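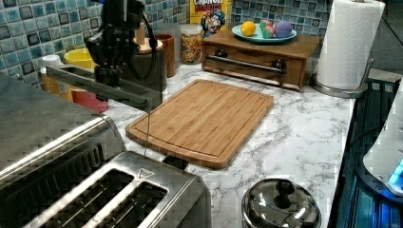 주방형 시험대의 검은색 암과 그리퍼. 조리대에 토스터와 도마가 놓여 있다.

2024년 10월 5일 Trellard 시연실을 방문했다. 목적은 그리퍼 두 종, Gakar와 Sabatier의 비교였다. 제어기는 Trekow로 통일했고, 두 그리퍼 모두 같은 파지 목록을 사용했다. 대상은 모형 식품, 접시, 냄비 뚜껑 손잡이다.

Gakar는 평행 개폐식이다. 시행 39회 중 27회 성공. 실패는 대부분 둥근 모형에서 나왔고, 손끝이 중심선을 벗어난 채 닫히면 물체가 옆으로 밀렸다. 패드를 연질로 바꾸면 나아진다고 하나 당일에는 교체품이 없었다. 접시 가장자리는 문제없이 잡았다.

Sabatier는 손가락 관절이 하나 더 있다. 둥근 물체에서는 우세했으나 닫힘 동작이 느려 전체 시간은 더 걸렸다. 납작한 물체에서는 손끝이 조리대에 먼저 닿았고, 접근 높이를 다시 잡는 데 오전이 거의 다 갔다. 시행은 18회에서 중단되어 성공률을 나란히 놓기는 어렵다.

카메라는 손목 장착과 상부 고정을 번갈아 썼다. 손목 쪽은 접근 마지막 구간에서 손가락이 물체를 가린다. 상부 고정은 암이 도마 위로 들어올 때 가림이 심했다. 스테인리스 표면의 반사는 양쪽 모두에서 깊이값을 흐트러뜨렸고, 노출을 낮춰도 일부만 줄었다. 케이블 배선은 두 구성 모두 손목 회전 범위를 제한한다.

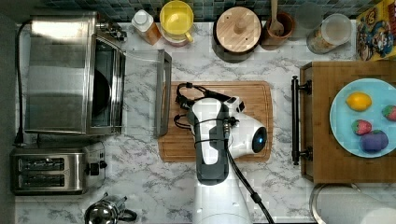

Taner Uçar는 성공률보다 패드 마모를 먼저 봐야 한다는 의견을 보내왔다. 개폐 3000회를 넘긴 패드로 같은 목록을 다시 돌리면 순위가 바뀔 수 있고, 카메라 보정도 그 전후로 한 번씩 해 두라는 것이다.

마모 시험은 이번 방문 범위에 없었다. 1월 재방문 때 Sabatier의 남은 시행과 함께 요청해 두었다.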